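전례력 및 교회력 계산 게시판 > 로마력
제목: 윤년의 성 마티아 축일, 24일인가 25일인가

글쓴이: Catrin Gough
작성일: 2000년 2월 29일

지난주에 본당 두 곳의 전례표를 비교하다가 성 마티아 사도 축일이 서로 다른 날에 적혀 있는 것을 보았습니다. 한쪽은 24일 목요일, 다른 쪽은 25일 금요일입니다. 둘 다 1969년 이전의 로마력을 따른다고 표지에 적혀 있습니다. 현행 로마력에서는 마티아 축일이 5월 14일로 옮겨졌으니 해당 사항이 없고, 아래 질문은 옛 로마력과 성공회 쪽에만 관계됩니다.

제가 이해하는 바는 이렇습니다. 율리우스력의 윤일은 원래 달 끝에 붙은 날이 아닙니다. 3월 초하루(Kalendae Martiae) 이전 제6일, 곧 ante diem VI Kalendas Martias를 두 번 셌고, 그래서 bissextus라는 이름이 나왔습니다. 평년의 a.d. VI Kal. Mart.가 24일이고 윤년에는 24일과 25일이 모두 제6일입니다. 축일이 "제6일"에 묶여 있다면 둘 중 어느 제6일인지 정해야 합니다.

질문은 세 가지입니다.
(가) 25일로 미루는 관행의 가장 이른 명시적 근거는 무엇인가.
(나) 전야(vigilia)는 축일과 함께 하루 밀리는가, 23일에 남는가.
(다) 주일문자는 어느 날에서 바뀌는가. 올해의 주일문자는 BA인데, B에서 A로 넘어가는 지점이 표마다 다르게 찍혀 있습니다.

클렐스테드(Clellstead) 참사회 달력의 플뤼르니에(Plurnier) 판에는 난외에 "posteriore die"라는 말만 있고 설명이 없습니다. 편집자 주에도 없습니다.

글쓴이: computist_vi

(가)에 대해서만 답합니다. 중세 달력에 흔히 붙는 암기용 시구가 있습니다.

Bissextum sextae Martis tenuere calendae,
Posteriore die celebrantur festa Matthiae.

"윤일은 3월 초하루 전 제6일에 놓이고, 마티아의 축일은 뒷날에 지낸다"는 뜻입니다. 클렐스테드 난외 주는 이 둘째 행의 첫머리일 가능성이 큽니다. 필사자가 다 쓰지 않아도 읽는 사람이 알았을 테니까요.

로마법 쪽 근거를 찾는다면 학설휘찬 50.16.98의 켈수스 단편을 보십시오. 두 날을 하루로 간주한다는 원칙이 거기 있고, 끼워 넣은 날은 앞날이 아니라 뒷날이라고 되어 있습니다.

글쓴이: 복사실3층

켈수스를 인용하면 문제가 더 꼬입니다. 뒷날이 끼워 넣은 날이라면 앞날, 곧 24일이 본래의 제6일입니다. 그렇다면 축일은 24일에 남아야 합니다. 그런데 시구는 뒷날이라고 합니다. 둘을 나란히 근거로 대면 안 됩니다.

게다가 로마식 역산에서 어느 쪽이 "앞"인지도 자명하지 않습니다. 3월 초하루에서 거꾸로 세면 25일이 먼저 나오는 제6일입니다. 켈수스의 prior와 posterior를 시간순으로 읽을지 역산 순으로 읽을지는 옛 학자들도 갈렸습니다.

글쓴이: computist_vi

나란히 댄 것은 아니고 별개의 층위로 적은 것입니다. 법학에서는 기간 계산이 문제이고 전례에서는 축일 배정이 문제입니다. 두 날을 하나로 본다는 원칙은 양쪽에 공통이고, 그 하나의 날 중 어느 반쪽에서 축일을 지내느냐는 전례 관습이 따로 정합니다. 잉글랜드에서도 헨리 3세 때의 윤년 법령이 윤일과 그 앞날을 하루로 치라고 했을 뿐 축일에 대해서는 말하지 않았습니다.

다만 역산 방향에 관한 지적은 맞습니다. 제가 "앞날"이라고 쓴 것은 시간순 독법을 전제한 것입니다.

글쓴이: Catrin Gough

두 분 답변 고맙습니다. 클렐스테드 본을 다시 확인했습니다. 문제의 난외 주는 마티아 항목 바로 옆이 아니라 한 행 아래, 평년의 25일에 해당하는 F... 정정합니다, G 문자 행에 걸쳐 있습니다. 24일이 F, 25일이 G입니다. 그러니 시구의 인용이라는 해석과는 어긋나지 않습니다. 손은 본문과 같지 않고 잉크 색도 다르다고 플뤼르니에 판 서문에 적혀 있으나 연대는 제시하지 않습니다.
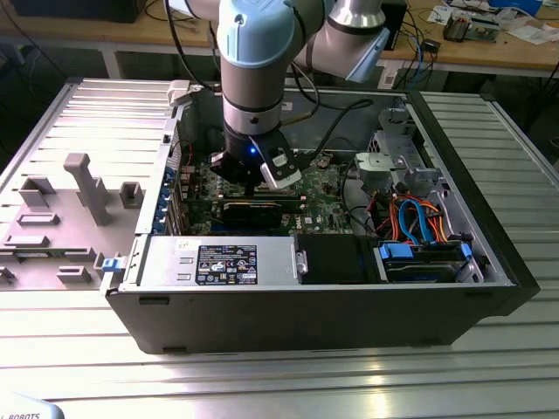
글쓴이: Ifor Dafis

난외 주의 연대는 (가)의 답에 별 영향이 없다고 봅니다. 교령집에 직접 다룬 문서가 있습니다. 알렉산데르 3세의 Quaesivit(X 5.40.14)입니다. 윤년에 마티아 축일을 어느 날에 지내느냐는 문의에 대한 회신인데, 두 날을 하루로 본다는 점을 확인한 다음 그 지방의 관습을 따르라고 합니다. 12세기 후반에 이미 지역마다 달랐고, 교황청이 그 차이를 그대로 두었다는 뜻입니다. 따라서 클렐스테드의 주는 "이곳의 관습은 뒷날"이라는 기록으로 읽으면 충분합니다.

(나)는 같은 교령의 문맥에서 답이 나옵니다. 전야는 축일 바로 앞날에 지냅니다. 축일을 25일에 두면 전야는 24일이고, 축일을 24일에 두면 전야는 23일입니다. 축일만 밀고 전야를 23일에 남겨 사이에 빈 날을 두는 방식은 제가 아는 어느 규정에도 없습니다. 물론 1955년의 간소화 때 마티아 전야 자체가 없어졌으므로 1962년 전례서를 쓰는 곳에서는 따질 일이 아닙니다.

글쓴이: 복사실3층

교령이 관습에 맡겼다는 점은 인정합니다. 그러나 그것으로 Catrin 님의 본당 전례표 문제가 풀리지는 않습니다. 트리엔트 이후의 로마 성무일도서는 지방 관습에 맡기지 않았습니다. 윤년에는 마티아를 25일에 지내고, 2월 23일 이후의 날들은 하루씩 밀린다고 일반 규정에 들어 있습니다. 27일의 통고의 성 가브리엘이 윤년에 28일로 가는 것도 같은 규칙입니다. 1962년판까지 동일합니다.

그러니 24일이라고 적은 본당은 틀린 것입니다. 해석의 여지가 없습니다.

글쓴이: Ifor Dafis

표지에 "옛 로마력"이라고만 되어 있다면 어느 판인지 먼저 물어야 합니다. 고유 전례력을 가진 교구나 수도회일 수도 있습니다. 판본을 확인하지 않고 틀렸다고 단정하는 데는 동의하지 않습니다.

글쓴이: 복사실3층

고유 전례력이 마티아를 옮기려면 그 사실이 고유 부분에 적혀 있어야 합니다. 사도 축일이라 등급도 높습니다. 적혀 있지 않다면 보편 규정이 적용됩니다. 입증 책임은 24일 쪽에 있습니다.

글쓴이: 남쪽회랑

성공회 쪽을 보충합니다. 여기서는 답이 반대입니다.

1662년 공동기도서는 달력의 2월에 29일을 따로 두었습니다. 윤일이 달 끝으로 갔으니 24일은 윤년이든 평년이든 그냥 24일이고, 마티아는 움직일 이유가 없습니다. 그런데도 17세기 후반에는 옛 습관대로 25일에 지내는 곳이 있었고, 달력 인쇄업자들도 일치하지 않았습니다. 그래서 샌크로프트 대주교가 1683년에 24일로 지내라는 지시를 내렸습니다. 다음 해인 1684년이 윤년이었습니다.

Catrin 님이 본 두 전례표 중 24일 쪽이 혹시 성공회 계통 인쇄본의 틀을 가져다 쓴 것은 아닌지요. 2월 면에 29일 칸이 숫자로 독립해 있고 칼렌다이 표기가 없으면 그럴 수 있습니다.

글쓴이: Catrin Gough

24일 쪽 표를 다시 보니 칼렌다이 표기가 없습니다. 하단에 작은 글씨로 "Flilline 계산표에 의함"이라고만 되어 있습니다. 25일 쪽은 표기가 있고 24일과 25일에 모두 VI가 찍혀 있습니다.

글쓴이: computist_vi

플릴린(Flilline) 계산표라면 이야기가 됩니다. 그 표는 윤일을 일률적으로 29일에 넣고 고정 축일은 날짜 숫자로만 배정합니다. 이동 축일 계산은 정확합니다. 올해 값을 검산해 보았습니다.

황금수: 2000을 19로 나눈 나머지 5에 1을 더해 6
그레고리우스 에팍타: 24
부활 만월: 4월 18일
주일문자: 3월 이후 A
부활 주일: 4월 23일
재의 수요일: 3월 8일

모두 표와 일치합니다. 부활 주일은 윤일이 2월의 어느 자리에 있든 같습니다. 3월 1일 이후의 요일이 달라지지 않기 때문입니다. 표의 제작자가 윤일의 위치에 신경 쓰지 않은 것도 아마 그 때문일 것입니다. 차이가 드러나는 곳은 24일에서 29일까지 6일뿐입니다.

글쓴이: Rajput

(다)에 아직 답이 없어서 적습니다.

주일문자는 로마식 관례에서 제6일이 반복되는 지점에서 바뀝니다. 윤일에는 자기 문자가 없고 24일의 F를 25일이 다시 받습니다. 그래서 25일부터 문자와 요일의 대응이 하나 밀리고, 둘째 주일문자가 적용됩니다. 올해로 치면 2월 20일 주일까지 B이고, 27일 주일은 A입니다. 평년의 27일은 문자가 B이지만 윤년에는 26일의 문자 A를 물려받습니다.

윤일을 29일에 두는 방식에서는 27일 주일도 여전히 B이고 3월 5일 주일부터 A입니다. 결국 두 방식이 갈리는 주일은 올해 27일 하나입니다. 표마다 전환점이 다르게 찍힌 것은 오식이 아니고 두 방식이 각각 일관됩니다. 섞어 쓰면 틀립니다.

글쓴이: 복사실3층

섞어 쓴 예가 바로 24일 쪽 표 아닙니까. 옛 로마력을 표방하면서 29일 윤일 방식을 썼으니까요.

글쓴이: Rajput

표지와 본문이 어긋난다는 의미라면 그렇습니다. 본문 안에서는 어긋나지 않습니다. 27일의 문자가 B로 되어 있는지 확인하면 알 수 있습니다.

글쓴이: Catrin Gough

B로 되어 있습니다. 그리고 통고의 성 가브리엘은 27일에 그대로 있습니다. 25일 쪽 표는 27일이 A이고 가브리엘은 28일입니다.

글쓴이: 테살로니카행

동방 쪽은 사정이 다르다는 점만 덧붙입니다. 비잔틴 전례력은 29일을 독립된 날로 두고 로마의 성 요한 카시아노를 기념합니다. 평년에는 28일로 당겨 지냅니다. 마티아 사도는 8월 9일이라 윤일과 부딪칠 일이 없습니다.

올해는 율리우스력을 쓰는 교회도 윤년입니다. 율리우스력의 2월 29일은 그레고리우스력으로 3월 13일입니다. 400으로 나누어지는 해라서 두 역법의 차이는 13일 그대로이고, 다음에 벌어지는 것은 2100년입니다.

글쓴이: 남쪽회랑

카시아노를 28일로 당기는 관행도 본당에 따라서는 석후과에서만 읽고 넘어갑니다. 일률적이지는 않습니다.

글쓴이: 테살로니카행

맞습니다. 티피콘에 따라 다릅니다. 그 문제는 따로 글을 여는 편이 낫겠습니다.

글쓴이: Ifor Dafis

앞서 제가 고유 전례력 가능성을 말한 것은 거두겠습니다. 가브리엘까지 27일에 있다면 계산표의 윤일 위치 문제로 보는 것이 맞습니다. 다만 교령 X 5.40.14의 시대에 24일이 오류가 아니었다는 점은 유지합니다. 1568년 성무일도서 이후의 규정을 클렐스테드 달력에 소급해서는 안 됩니다.

글쓴이: 복사실3층

클렐스테드에 소급한 적은 없습니다. 제가 틀렸다고 한 것은 본당 전례표입니다.

글쓴이: computist_vi

같은 장소의 관습을 더 확인하려면 달력 본문보다 순교록 낭독본의 달 나이(luna) 표기를 보는 것이 빠릅니다. 윤년에 루나를 어느 날에서 반복하는지 난외에 적어 둔 사본이 있습니다. 클렐스테드에 순교록이 남아 있습니까?

글쓴이: Catrin Gough

플뤼르니에 판 부록에 순교록 단편 7장이 실려 있는데, 2월 부분은 11일 항목 중간에서 끊깁니다. 그다음 장은 3월입니다.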